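September, notebook, continued. Parcel locker trial

Read the Prevley pitch twice over lunch. They want us to swap the hub depot in Skutthorpe for street lockers that open by phone and "learn" when each customer likes to collect. Nithin Rajan is keen. I'm less so, and want my reasons written down before the call at 4.

First, the learning. We ran their log through our own script and the predicted pickup hour was wrong more often than simply guessing "after work." Prevley says the model needs more data. Every model needs more data. I asked how much more and got a slide.

Second, the doors. Bench unit cycled 560 times since yesterday, 7 failed to open on the first try. Their spec sheet doesn't give a failure rate at all, only a "satisfaction score." Sowmya Kartha thinks 4 of the 7 were our power supply sagging and she may be right. Reran with the other supply, 445 cycles, 3 failures. Fewer, but those are on a clean bench with no rain, no grit and no one leaning on the door with a hip while holding a dog.

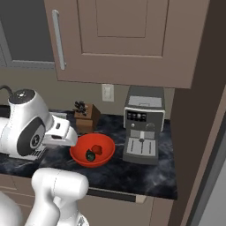
The phone side bothers me more than the hinges. To open a locker you need the app, a signal, an account and Bluetooth on, and the app logs you out after 60 minutes. My mother would give up at the account. Prevley's answer is a PIN by text, fine, except the PIN comes from the same server, so when the server goes down both ways in go down together. I'd want the locker to keep a day's worth of PINs in its own memory. Asked for this in writing. No reply yet.

Sowmya pulled the network cable mid-delivery to see what happens. Door stayed shut, screen said "One moment" and kept saying it until she plugged the cable back in. Courier would be standing there with a van full.

Mugo board (the cheap one from Wultelico) does offline PINs already. Ugly menu, and the clock drifts, but it opened with the cable out. Nithin says it won't scale. Could be. I'd like to see the numbers for that too.

To do
- scope the supply rail during a door pulse, both supplies
- repeat the cable test with the door already open
- set the Mugo clock and read the drift tomorrow morning
- ask Prevley who pays when a parcel is stuck overnight

Not signing off on a street unit until the cable test passes. Nithin can overrule me, but I want it on this page that I said so.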